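Week 7 - Wood finishes, part one: oils and shellac

Notes to go with Wednesday's session. Not a replacement for the reading. Slides up later, when I get the projector file to open.

Recap from last week

Surface prep. Go through the grits, don't skip. Raise the grain with a damp cloth before anything water based, let dry, light sand. End grain one grit finer than the faces or it goes blotchy and dark. Several of you asked about scrapers, see the end.

What is a finish for?

Slows down moisture going in and out. Doesn't stop it. Wood keeps moving across the grain whatever you put on it, so finish both sides of a panel or it cups. Gisela's table top, those who saw it: lovely on the show side, bare underneath, dished by the spring. Also keeps off dirt, hand grease, tea. Also looks.

Two broad families:

Penetrating - oils, oil and wax mixes. Sit mostly in the wood.
Film forming - shellac, varnish, lacquer. Sit mostly on it.

In between: wiping varnish, "Danish oil". Name means very little, every maker has a different recipe. Read the tin.

Oils

Raw linseed. Cheap, very slow, stays tacky for days. Yellows, then goes brown. Fine on tool handles. Not on a pale wood you want to keep pale.

Boiled linseed. Not really boiled any more, has driers added. Quicker. Not for chopping boards or spoons.

Tung. Slower to go on well, better against water. Check it says pure, lots of "tung oil finish" is varnish with a picture of a nut on it.

Mineral oil. Never dries. Ok for boards if you keep topping it up.

How to put it on: flood, wait, wipe ALL of it off. If it's sticky the next morning you left too much on. First coat thinned a bit if you like, Fidel does, I don't. Three coats on furniture, more on a top that will get used. Leave a day between, longer if cold. Coats go on thin.

SAFETY. Oily rags catch fire by themselves. They heat up as the oil cures and in a heap the heat has nowhere to go. Lay flat outside, single layer, until stiff, or into the lidded metal bin with water in. Not in your pocket, not in the sawdust bag. I will go on about this every week.

Shellac

Comes from an insect, scraped off twigs, washed, melted, made into flakes. Grades by colour: seedlac, button, orange, blonde, super blonde. Waxy or dewaxed. Dewaxed if anything else is going on top, varnish won't stick properly over the wax.

Dissolves in alcohol (meths here, the purple doesn't show once it's on). That is the good thing and the bad thing. Good: each coat melts into the last, so repairs are easy. Bad: so does a spilt gin.

Strength is given as a "cut". Old books say pounds per gallon, American gallon. We'll use grams per litre and save ourselves the sums. Start weak. Beginers always mix it too thick and then get ridges.

Flakes keep for years somewhere cool and dark. Once mixed, six months, then it stops going hard. Date the jar. Test old stuff on a bit of glass: if you can mark it with a fingernail next day, throw it out.

Brushing: soft brush, quick, don't go back over. Missed a bit? Leave it, catch it next coat. Light sand every couple of coats, very fine paper. Not on a damp day, it blooms white.

French polishing is a whole other session. Valentina Montecinos is coming to do that one, June, date to follow. Bring an old cotton sheet, washed many times, no seams.

Which one?

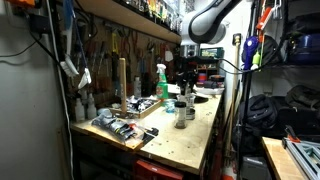
Depends what the thing is and who is going to live with it. Kitchen table with children: neither of these, wait for varnish next week. Small box, picture frame, inside of drawers: shellac, and for drawers ONLY shellac, oil smells for years and goes sour in a closed space. Chair: oil, easy to patch the arms. Musical instruments, ask Gopinath.

Test board first. Same wood, same sanding, same number of coats. Write on the back what you did. A test board with nothing written on it is firewood.

Scrapers, quickly

Burr goes off in minutes on hard wood, so turn a new one before you blame the scraper. File square, stone the faces, then burnish, light pressure. If you get dust and not shavings there's no burr. Thumbs get hot, take a break.

For next time

Read chapter 9, skip the bit on spray guns.
Make two test boards, one oil, one shellac, three coats each. Ash or beech.
Bring them even if they went wrong, espescially if they went wrong.
Benjamín has the sign up sheet for the Stokby timber yard visit.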